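Public Funds and Records: Frequently Asked Questions
Office of the County Clerk, Stikcombe

What does the annual review cover?
The review compares fees collected by each county office with the deposits recorded by the finance department. It also covers travel claims, purchase card statements and petty cash.

Who carries out the review?
An outside firm, Balus, is under contract for the current cycle. Questions about scope go to Benedicta Yakubu in the finance department. The firm does not take inquiries from the public.

When must an office deposit the fees it collects?
Within two business days of receipt. Offices at the Wutport annex may use the night drop, which closes at 4 p.m. for same-day credit.

What happens if a deposit is late?
The office files a late deposit form with a written reason. A second late deposit in the same quarter is listed by office name in the published report.

How long does an office have to answer a finding?
15 calendar days from the date on the notice. One extension may be granted if the request is made in writing before the period ends.

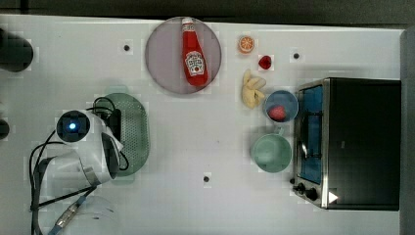
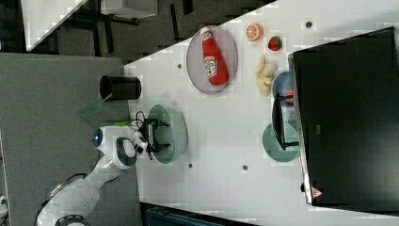

Tabletop with plate, two views

Can an employee be asked to repay an amount?
Yes. Where a payment was made without authority, a demand letter is sent to the employee and a copy to the bonding company. Repayment may be made in full or by payroll deduction - the schedule must be signed by both parties.

Is the report a public record?
Yes. The last report runs to 76 pages, with responses from each office in the back. Paper copies are held at the Odera branch library and at the clerk's counter. Personal account numbers are removed before release.

How do I request the supporting records?
Use the records request form and name the office, the fund and the months you need. Requests without a fund name are returned. Copy fees are payable before pickup.

Where do I report a suspected misuse of funds?
Write to Dede Mensah, internal controls, at the county building. Reports may be unsigned, but unsigned reports do not receive a reply.

When is the next report due?
In July, after the board has received it.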